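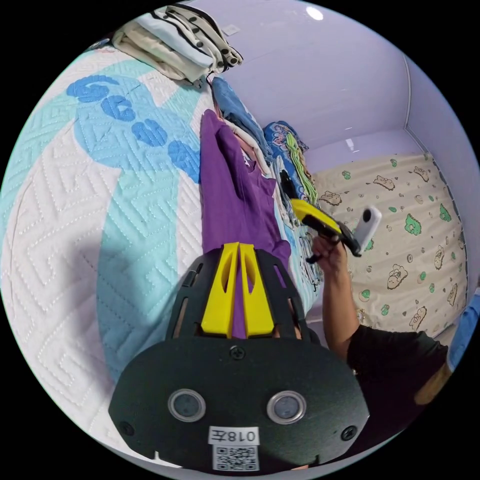
*Slide 1. Left unit, label 018左, with the second hand-held gripper raised on the right.*

**Speaker notes, Kombridge, 6 Jul 2026**
Talk: Two hand-held grippers on soft goods

Start without the title. Leave the slide up while people sit down.

- Thank Mojtaba Talebi for the slot. He also lent us the Naseri bench arm, which comes up near the end.
- Say what the talk covers: hand-held grippers used as a pair on clothes, and which finger to put on them.
- Say what it does not cover: learning, policies, anything past the point where the cloth is picked up.
- Point at the yellow fingers. Tall, with a cut-out in the middle. All the results are about these and the one other finger set we tried.

**What we compared**

Two finger sets. The Troltar set has the open cut-out and bends a little when it closes. The Pavosex set is solid and stiffer. Same body, same trigger, same people. We swapped only the fingers.

We logged 315 grasps on shirts, pants and towels. Five people did them, and each person used both sets. A grasp counted as good if the cloth came up on the first close and stayed up for four seconds.

52 grasps failed. Give the number and then wait, someone always asks how they split. Most were on the Pavosex set, and most of those were on a flat single layer. On folded stacks the two sets were close enough that I would not choose between them on that basis.

If asked about wear: we replaced one Troltar finger in November after it cracked at the base. The replacement has held up.
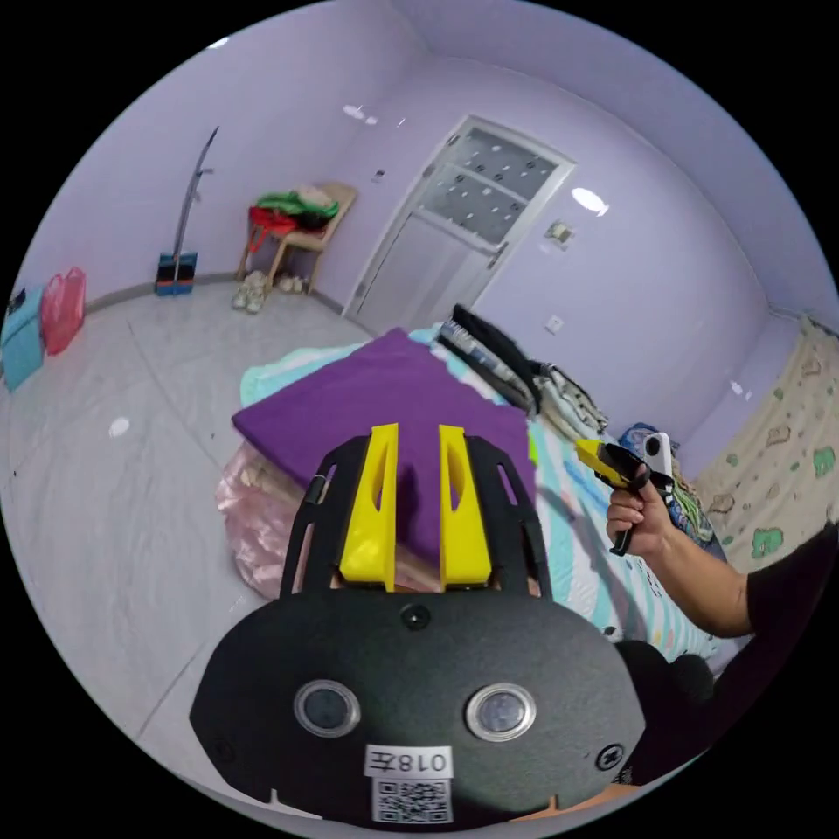 Folded items were the easy part of the test, and I want to spend a minute on why we kept them in anyway. A folded edge gives the fingers something thick to close on, so both sets look good and the camera placement starts to matter more than the finger. From the left unit, the two yellow fingers come up right in front of the folded purple cloth, and part of its near edge is behind them. You lose sight of the part you are about to grab. Users got used to it and came in at a slight angle. I would still like a mount that sits a bit higher, and we have a drawing for one but no part yet.

Other points for this slide:

- Reach. Working across a bed is harder than working across a table because people lean. Two of our users asked for a lighter body. None of them asked for a longer one.
- Labels. Each unit gets a name and a code on the back plate. Early on we mixed up left and right recordings for most of a morning and had to throw them out. Tell that story short.
- Lighting. We did not control it. Ceiling light on, curtains however they were. If someone objects, agree and move on.

**Two hands on one shirt**

This is the part to slow down for.

One gripper can lift a shirt. It can't hold it flat. For folding you need two contact points on the same piece, and the second contact is where the stiff fingers had trouble. With the first gripper pinching an edge, the cloth near it gets tight. The second gripper then has to find slack. The Troltar fingers can be pressed down onto the fabric and give a little. The Pavosex fingers tend to push the fabric away. 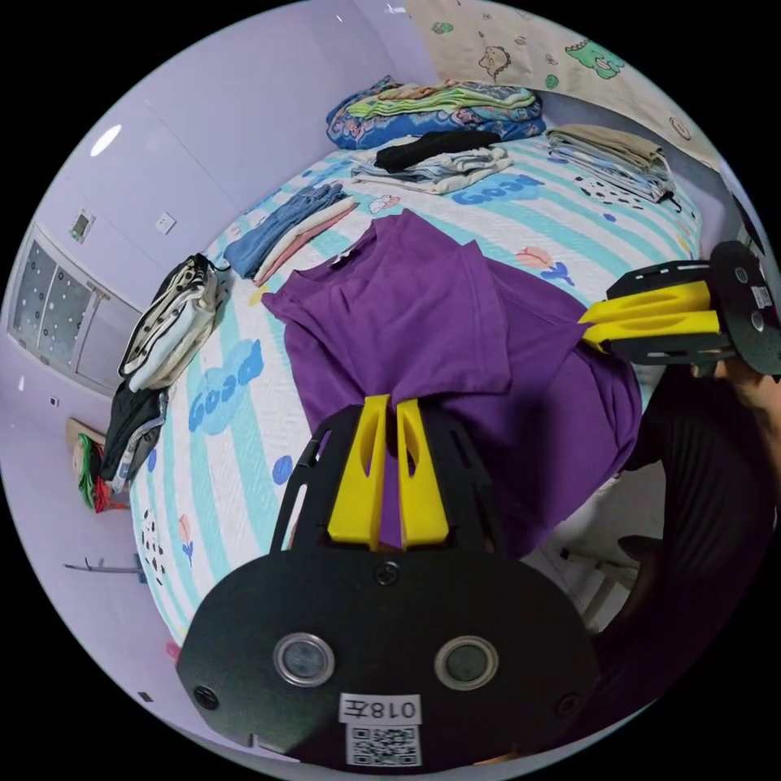 *Slide 3. Left fingers pinching the edge of the purple T-shirt, second gripper's fingers pressed against it.*

- Let them look at it first, then point out that the two grippers are doing different jobs: one pinches, one presses.
- Patterned sheet underneath. The vision people will care about this. We left it that way because plain backgrounds made our segmentation look better than it was.
- Don't claim anything about folding speed. We didn't measure it.

**The bench arm**

Short section, skip it if we are over time. We put both finger sets on the Naseri arm and repeated the single-layer test with a fixed approach angle. Same order: Troltar ahead, Pavosex behind. The arm was worse than people with either set, mainly from closing too early. The controller has no force feedback at the fingertip and we ran it on a timer. Mojtaba thinks motor current would be enough to fix that. I am less sure, and he can say so himself in the questions.

**What we are doing next**

We are staying with the Troltar fingers for clothes. The higher camera mount gets built first, then we rerun the folded items with it. Pavosex has offered a softer version of their finger, and we will run it through the same test when it arrives.

Leave slide 3 up for questions.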